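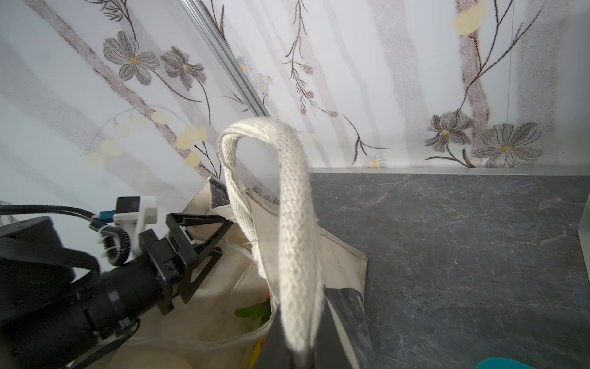 4. Declarar el impuesto trimestral con Bresidis

Antes de empezar, tenga a mano las facturas emitidas, las recibidas y algo de paciencia. Las dos primeras las pide el programa; la tercera la pide el paso 4.6.

4.1. Abra el menú Impuestos y elija Trimestre en curso. Si el programa le ofrece el trimestre anterior, es que todavía no lo ha cerrado. Ciérrelo primero (véase el apartado 3) y vuelva con la cabeza alta.

4.2. Pulse Importar facturas. Bresidis admite hasta 700 líneas por archivo. Si su negocio genera más, enhorabuena: divida el archivo en dos.

4.3. Revise la columna Tipo de gasto. Lo que el programa no reconoce va a parar a Varios, y Varios es una categoría que a los inspectores les encanta leer despacio. 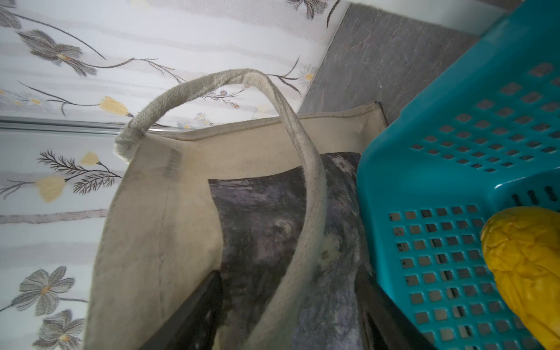 Para mover una línea, selecciónela y elija otra categoría en el desplegable. Puede mover varias a la vez con la tecla Mayúsculas, siempre que compartan tipo impositivo. Si no lo comparten, aparecerá el aviso 281, que dice «Operación no homogénea» y se cierra con Aceptar.

Nota: las comidas con clientes requieren el nombre del cliente. «Un señor» no es un nombre.

4.4. Compruebe el resultado en la casilla Cuota. Una cuota negativa significa que Hacienda le debe dinero a usted. Guarde la captura si quiere, pero no haga planes con ella hasta ver el ingreso.

4.5. Separe los gastos mixtos, es decir, los que sirven a la vez para el negocio y para la casa.
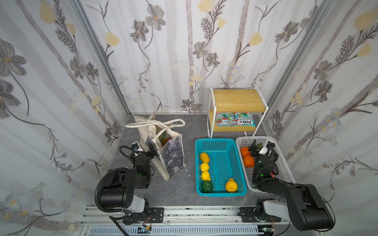 El reparto de un tique mixto se hace línea por línea, con el botón Desglosar. Indique en cada línea si es Actividad o Particular; el programa recalcula la parte deducible y deja intacto el total del tique. Los artículos como la bolsa de tela, la cesta turquesa o los dos paquetes de caramelos Fox's de la balda de abajo pueden ir en cualquiera de las dos columnas según a qué se dedique usted – una tienda que los revende los apunta como Actividad, y quien se los come viendo una serie, como Particular. En caso de duda, pregunte a su asesor antes de enviar.

4.6. Pulse Validar. La comprobación puede tardar 9 minutos si el archivo es grande. No cierre la ventana ni pulse Validar otra vez: cada pulsación pone una nueva comprobación en la cola, detrás de la suya.

Precaución: el error 517 indica que el certificado digital ha caducado. Renuévelo y repita desde 4.4. Los importes se conservan; el buen humor, según el usuario.

4.7. Pulse Presentar y descargue el justificante en PDF. Guárdelo en una carpeta que vaya a recordar en abril.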